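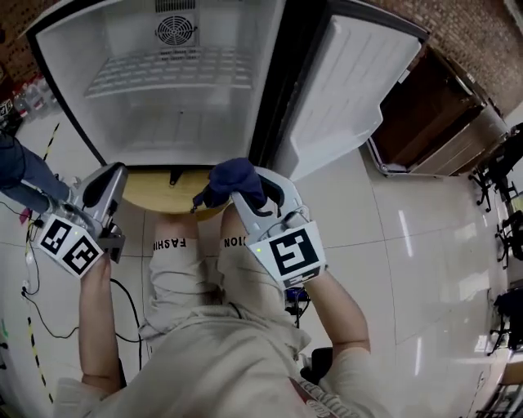
Figure 3. Seated working position at the open refrigerator, before loading. The compartment is empty and the door is fully open.

3.2 Seated loading and the empty compartment

The first part of the study looked at how people stock a refrigerator while standing. In this section we turn to the seated position, which several households in the Cerholm survey told us they use at least part of the time. Of the 438 households that returned the long form, 5 said that everything in their refrigerator is put away by someone sitting down. A much larger group sits for the lower part of the job and stands for the rest. Neither group has received much attention in earlier work on kitchen storage, where reach is usually measured from a standing start.

Each session began with an empty compartment (Figure 3). We chose this starting point after the pilot, in which the refrigerators were left partly stocked. Pilot participants spent a good deal of time moving what was already there, and we could not separate the time spent finding a place for a new item from the time spent making one. With nothing inside, the first few placements show where a person would like things to go. Later placements show what they settle for.

An empty compartment also makes the fixed parts of the interior easy to see. In the refrigerator in Figure 3, a round fan grille sits near the top of the back wall, with a band of horizontal slots just under it. Participants were told before the session to keep items clear of any grille or vent, and were not reminded again. Items pushed against a vent were coded as "blocking" whether or not the person later moved them. Khurram Awan did the first round of coding and a second coder repeated it without seeing his results. Where the two disagreed, the placement was left out of the blocking counts but kept in the timing data.

The door was opened fully before the first item was picked up and stayed that way until the session ended. We know this is not how people behave at home, where the door is often opened and closed several times during one round of unpacking. Keeping it open removed one source of variation and let us compare seated and standing sessions directly. The cost is that our times are probably a little short. Readers who want figures closer to daily use should look at the home visits in Section 5, where participants handled the door as they liked.

A small round wooden surface stood between the participant and the refrigerator. It served as the staging surface – the place where an item rests between the bag and the shelf. Standing participants used the counter for this. The two are not equal, and we did not try to make them so. A counter holds a whole bag of groceries, while a small round top holds a few items at most, and seated participants had to work in shorter rounds. Gwynne's earlier description of "small-batch unpacking" fits what we saw well. People took out two or three items, placed them, and went back for more.

Across all seated and standing sessions we recorded 2689 placements. In the seated sessions the lower half of the compartment filled first, and the upper part was used mainly for light items that could be lifted with one hand. Heavy items such as milk and juice went low even when the participant said that at home they belonged in the door. Tall items caused the most trouble. They were often laid on their side on the staging surface so they would not tip, then had to be turned upright again on the way in.

The distance between the seat and the refrigerator mattered more than we had planned for. Participants set it themselves at the start and were free to change it, but few did so once the staging surface had been put in place. Those who sat farther back leaned forward for every placement and tended to leave the rear of the compartment unused. Almost 800 placements were made in the front part of the compartment while there was still open space behind them. Kuster reports a similar pattern for deep pantry shelves and puts it down to visibility. We think reach is the better explanation here, as the back wall was in plain view for most of the session.

We did not measure comfort during these sessions. Remarks that participants made on their own about their back, knees or shoulders were written down and are listed with the Flirnanbridge interview notes in Appendix B.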